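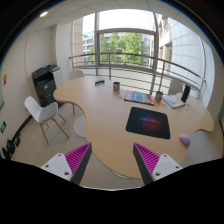 The big table at our Teltedbridge office, printer behind.

About Skakard

By Usa Suwannarat, 2nd May

Skakard is a small outfit that runs plain evening talks on words and recovery: where swearing comes from, why slogans stick, what people mean when they say "let go". I started it after years of sitting in self-help groups and wondering who had written the leaflets. Some of those groups did me a lot of good. Some sold me a workbook.

I should say early on that I don't trust most of this field. I have read at least 30 books promising that a new way of talking would give me a new life, and the author of nearly every one had a course to go with it. We do have a course too, so judge us by the same measure. Ours is called Cimton, it lasts eight evenings, and it does not claim to cure anything.

Noman Bangash takes the history half. He is very good on medieval oaths and very rude about the popular story that every four-letter word began as initials for something. None of the ones he has looked into did. Aqeel Magsi takes the other half, on how groups talk to themselves, and he would like it known that he has never had a breakthrough and is suspicious of people who have them on schedule.

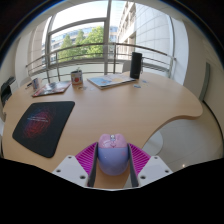

Swearing as pain relief is the claim we get asked about most. People have usually read it online, somewhere between a horoscope and an advert, and they want us to say yes. What we say is that there is research, that it mostly deals with short, sharp discomfort, and that it will not mend a marriage. Amos Ostrowski keeps our reading list, and he would sooner you went through the papers yourself than took our word for it. It's all there for anyone with a mouse, pink and blue like the one in the photo or any other colour, and a bit of patience. The list has 165 entries at present and he has marked the ones he thinks are weak - quite a lot of them.

Wajid Dogar joined us in September from Rana, a listening service, and looks after bookings. He also reads every page we put out and strikes the word "journey". He missed it twice in the last booklet.

We don't offer counselling and we don't keep testimonials. If you are having a bad time, please see a doctor or someone trained - a talk on the roots of "bloody" is no substitute. If you are merely curious, or cross, come along. The first evening costs £5 and you can leave at the break.

Contact: Skakard, Teltedbridge | © Skakard | Back to top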